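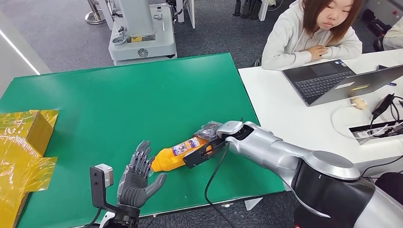 Yee-man Lam asked at the end of last session whether a "squeeze" bottle counts as one package or two in your audit, given the cap is usually a different plastic from the body. Good question, and I fluffed the answer! It's one package with two components, so it gets one row on the sheet and two entries in the materials column. The label goes in the notes (I know, I know, the template has no room for notes – write on the back).

Week 4: reading a label as a consumer document

Your reading is the Kokero chapter, 16 pages, and please do the whole thing, footnotes included. I love this chapter. She goes through shop shelves in Kurtuluş and shows how colour does most of the selling well before anybody gets to the words. Watch for her split between "claim" panels and "duty" panels, as I'll be using both terms from now on.
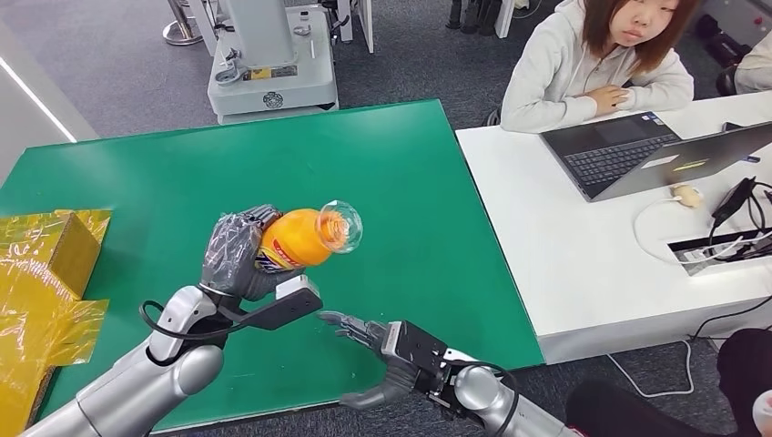

But surely the duty panel sells things too, one of you wrote on the discussion board, because a long ingredients list can look reassuringly serious. Yes! Kokero half admits this near the end, and the Nistgate study goes further. Bring that argument to the tutorial.

For the audit itself you need 50 items from your own kitchen or laundry. Flatmates can pool cupboards. Sheets go in the box outside Druradow 1645 by the end of October.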